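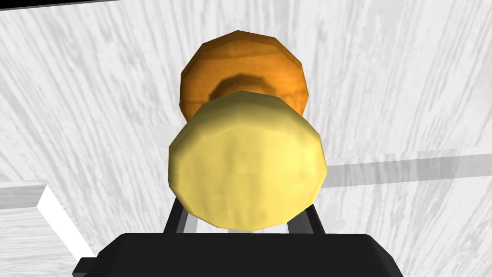 The Well at Madberg

My aunt believed in the water. She had a plastic jug of it under the sink, another behind the bathroom door, and one in the trunk of the car in case we broke down somewhere without faith.

It came from Madberg, a village you reach by driving past Fenell until the road gets bad. The well there was supposed to fix knees. Later it fixed eyesight, and by the time I was in college it was good for blood sugar and court cases.

"Drink it for a week," she told me. "Then talk."

I drank it for a week. It tasted like a coin. I said so, and she told me that was it working.

In June she asked me to drive her up there. She wanted 14 jugs filled, and her own knees, which had been getting the water for 5 years, couldn't handle the clutch anymore. I didn't point this out until we were past Fenell. She turned the radio up.

There was a line at the well. A man at a folding table was selling jugs with a label on them, DILTIA, in blue letters over a drawing of a mountain. There is no mountain at Madberg. I asked him what Diltia meant.

"It's the old name," he said.

"Of the village?"

"Of the water."

"Who called it that?"

He looked at my aunt as if she had brought a dog into church. She bought 2 of his jugs, I think to make up for me.

The woman ahead of us told us the well was 106 feet deep and had never gone dry. Her husband said it went dry when he was a boy and they trucked water in from the next county and poured it down. She hit him on the arm with her hat. He kept his eyes on the bucket after that.

I filled the jugs. It took most of an hour and I got my shoes soaked. My aunt sat on the wall in the sun with a paper cup, taking small sips and talking to a stranger about hips. I hadn't seen her talk to anyone that long all winter.

When I came over she got up without putting her hand out for me. She walked to the car over gravel, a good long way, and she didn't look down once.

"Well?" she said.

"You were sitting in the sun for an hour," I said. "Anybody's knees would feel better."

"Mm," she said, and finished the cup.

We were nearly home before she asked me to pull over. Her leg had stiffened up. I went around to the trunk for her cane, which was under the jugs, and I had to take every one of them out and stand them in the grass to get at it.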